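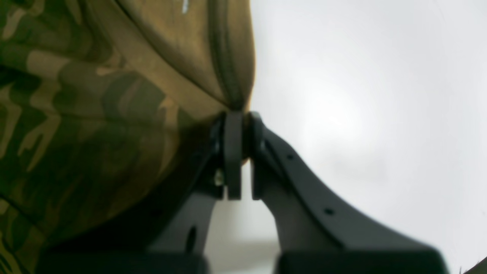

Groltix – Guía de puesta en marcha para demostraciones
11 de abril de 2018 – Redacción técnica de Groltix
Compartido 71 veces · 0 comentarios
Buscar en el manual

5. Jornada de puertas abiertas: demostración con tela

Esta sección está pensada para quien vaya a recibir visitas en su taller o en su sala de exposiciones y quiera enseñar el brazo Lo sujetando una prenda o una pieza de tela. La hemos escrito con las notas que fuimos tomando en nuestra sede de Finisstead, donde abrimos las puertas cada mes de junio, y confiamos en que le ahorre a usted unos cuantos apuros. Si es su primera demostración, lea la sección entera antes de encender nada; si ya tiene experiencia, puede ir directamente al apartado 5.3, aunque nos alegraría que echara también un vistazo a las precauciones.

5.1 Antes de que lleguen los visitantes

1. Despeje la mesa de trabajo y límpiela con un paño seco. Una superficie clara y lisa ayuda mucho al público a distinguir los dedos de la pinza, sobre todo si son oscuros.

2. Elija la tela. Nosotros tenemos cariño a las telas de camuflaje, con sus manchas verdes, pardas y de color caqui, y a los visitantes les suelen gustar. Sirve cualquier tejido blando, siempre que no lleve botones, cremalleras ni adornos sueltos.

3. Coloque el cordón de separación a 200 cm de la base del brazo y compruebe que no queda ninguna silla por delante de él.

4. Encienda el armario de control y espere a que el piloto quede fijo. Abra después el programa Gudinen y cargue el ejercicio 235, "Sujeción de borde".

Nota: si Gudinen muestra una fecha de 1999 al arrancar, la pila del reloj está agotada. La demostración puede hacerse igualmente, pero el registro de la sesión saldrá con la fecha equivocada. Cambie la pila en cuanto tenga un rato tranquilo.

5.2 Preparación de la pinza

1. Con el brazo en reposo y el modo manual activado, abra los dedos del todo y mire con calma las caras interiores. Deben estar limpias, sin pelusa ni hilos enganchados.

2. Compruebe el apriete de los tornillos de los dedos con la llave pequeña que viene en el estuche. Basta con notar que no ceden – no hace falta forzarlos.

3. Cierre la pinza en vacío y vuelva a abrirla. Si oye un roce, detenga la preparación y consulte la sección 8.

Precaución: no introduzca los dedos de la mano entre los de la pinza mientras el armario de control esté encendido, ni siquiera en modo manual y ni siquiera un momentito para quitar un hilo.

5.3 La demostración

1. Dé la bienvenida al grupo y presente el brazo con sus propias palabras. Conviene contar primero que la tela es un material difícil para un robot: se dobla, se arruga y cambia de forma en cuanto se la toca, de manera que el brazo casi nunca se la encuentra igual dos veces.

2. Deje la tela sobre la mesa, amontonada con naturalidad y con una esquina o una costura accesible. Retire las manos y vuelva a situarse detrás del cordón.

3. Pulse "Acercar". El brazo se aproximará despacio y se detendrá junto al borde de la tela. Aproveche para invitar a los más pequeños a ponerse en primera fila, siempre por detrás del cordón.

4. Pulse "Cerrar". Los dos dedos pellizcarán el borde, y lo habitual es que la tela quede recogida en una punta entre ellos.
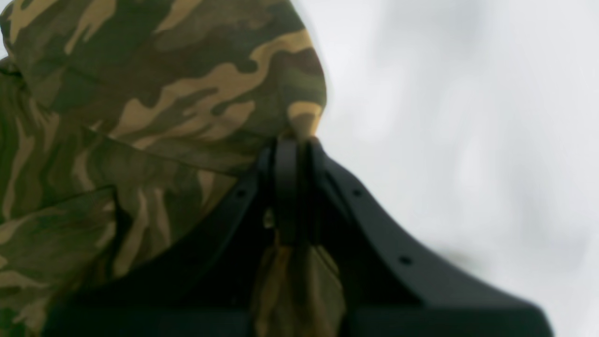

5. Deje pasar unos segundos antes de seguir, para que todos puedan ver bien el agarre. Es el momento en que llegan más preguntas, y merece la pena contestarlas sin prisa. Una tela que cuelga por debajo de los dedos no es motivo de preocupación mientras no roce las articulaciones del brazo.

6. Pulse "Levantar". Si la tela se escapa, vuelva al paso 2 con toda tranquilidad – el público agradece ver un segundo intento.

7. Para terminar, pulse "Bajar" y luego "Abrir". Espere a que el brazo regrese al reposo antes de recoger la tela.

Precaución: no tire nunca de la tela mientras la pinza la sujete. Si necesita soltarla con urgencia, use la parada de emergencia y siga las indicaciones de apertura manual de la sección 9.

5.4 Al acabar la visita

1. Cierre el ejercicio en Gudinen y guarde el registro.

2. Apague el armario de control, ponga la funda al brazo y sacuda la tela antes de doblarla.

3. Anote en la hoja de visitas las preguntas que no supo responder y envíenosla cuando pueda. Las leemos todas, y varias notas de esta guía han salido de ahí.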